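3.2 Collecting the folding demonstrations

The student project ran as a one-semester elective at Mac Carthaigh College. Uwe Sperling taught the course and wrote the first version of the recording checklist. Each student team chose one household chore and recorded it with hand-held grippers, one in each hand. The team whose work is reported in this section, called Pruvlow, chose folding and stacking laundry on a bed. The other team, Skarkach, worked on setting a table and is covered in Section 3.4.

We asked the students to record in ordinary bedrooms and not in the lab. The lab table is flat and has even light, and a policy trained there in the fall did poorly on soft surfaces. A mattress gives way under the fingers, and a printed sheet makes the edge of a garment harder to find. Thick items were included on purpose, as they have to be pinched before they can be lifted or turned over. Figure 4 gives two views from the gripper camera during work on a bed.

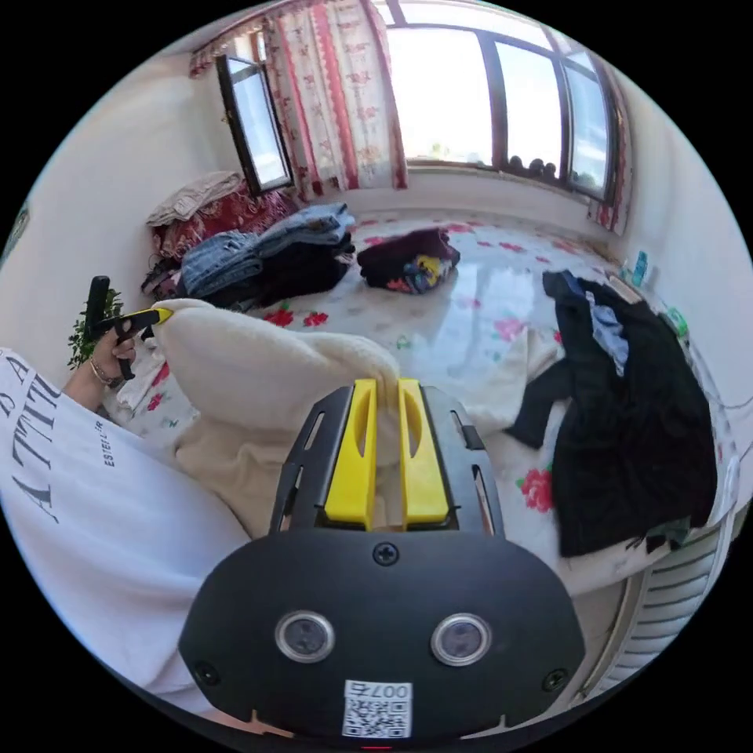 Students were told to keep both tools in use for the whole fold and to set finished items to the side – never on the floor. An episode began with the first grasp and ended when the item had been let go. If a sleeve or a corner slipped out, the student was to pick it up again and carry on. We kept these episodes, and they were marked as containing a second grasp. 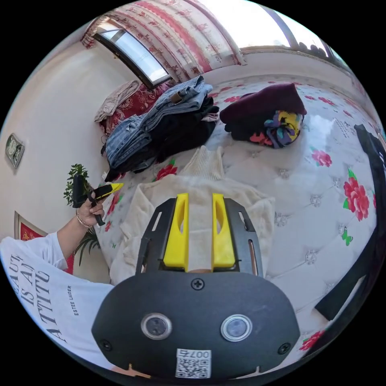

Figure 4. Views from the camera on a hand-held gripper. Top: white fleece blanket held between the yellow fingers. Bottom: cream knitted sweater with a ribbed turtleneck, spread on the bed.

The team handed in 630 episodes by the February deadline. Of these, 138 were dropped during review, mostly for lost tracking or for a hand blocking the lens for more than two seconds. Knitwear took longer than any other class, with a median of 37 seconds per item. Jeans were the fastest. The students put this down to the stiff cloth, which holds a crease once it is made.

Labels were added in the Lostton tool by two students working separately, and differences were settled by a third. The same labels are used for the training runs in Section 4.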